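Residents > Elections and Voting > Campaign Help > Household Tips

Storing and Reusing Yard Signs and Campaign Literature at Home

By Margareta Bălan, Bulholm Office of Civic Participation
26th November

Now that the municipal canvass is complete, many households in Bulholm are left with yard signs, door hangers and unused flyers. The following guidance is offered to candidates, campaign workers and residents of every affiliation. It covers cleaning, storage and reuse in an ordinary home or garage.

Signs on private property must be removed by the homeowner or the campaign. Pull the wire stakes straight up, holding them close to the soil, and wipe them with an old towel before bringing them indoors. Plastic sign faces may be washed with dish soap and lukewarm water. Do not use scouring pads, as these lift the ink.

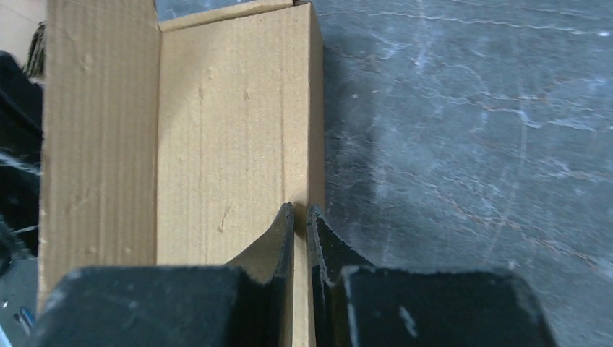

Flyers and door hangers should be sorted by piece and by precinct before they are put away. Bundle them with paper bands, as rubber bands mark the top and bottom sheets within a season. A plain corrugated box with no printing on its walls is well suited to the purpose, and small dents or scuffs in the cardboard do not matter. Write the precinct, the office sought and the year on the side that will face outward on the shelf. A box that held produce should not be used.

Keep cartons off concrete floors. Two lengths of scrap lumber beneath each stack will allow air to pass. Walk lists and any sheets bearing residents' names or telephone numbers should be shredded at home or returned to the campaign office. They should never be placed in curbside recycling.

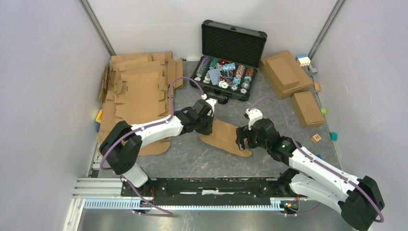
Sign faces stored in a stack will stick together in a warm attic. Place a sheet of dry paper between each pair, and lay the stack flat on a shelf. For the top and bottom of the stack, a flat piece of brown cardboard makes a satisfactory cover. Trim it slightly larger than the signs and tie the bundle with cotton string in both directions. Wire stakes should be stored separately, points down, in a bucket.

Surplus signs in good condition may be brought to the Tristport Road depot, where Obinna Okeke coordinates collection. The depot accepted 571 signs after the August primary, of which 278 were returned to campaigns for reuse. Household deliveries are limited to 3 bundles per visit.

Questions may be directed to Nkechi Uzor at the front desk.

14 shares | 2 comments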